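Slide 1
Good afternoon, and thank you for coming. My talk is about the hill run in Sevasine, and what our small club learned from it in one season.

Slide 2
We had 32 runners in April, and only 6 of them had raced uphill before. The course climbs 563 meters. Most of our people train on the flat track in Ojo, so their legs were strong but their pacing was wrong. They started too fast – almost every one of them.

(Wait for the picture. Let them look at it.)
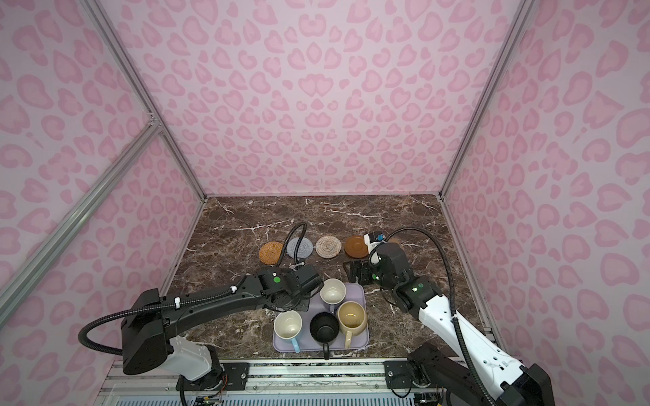

Speaker: the author, distance coach, Prollus Athletics Club

Slide 3
So we changed three things. First, one hill session every week, also when it rained. Second, no watches on the first part of the climb. The runners had to listen to their breathing. Third, a full rest day after the hill. Some runners did not like this, and I understand them.

Slide 4
In the Hokico relay we finished third in the mixed class. For us it was a very good result. I want to say clearly that the other teams were also missing runners that day.

(Do not go too fast. Drink water.)

Slide 5
What I would do differently: begin the downhill training earlier. We had sore knees in the last month, and this was my mistake.

Questions until 4:30, then the room is needed for the judges' meeting.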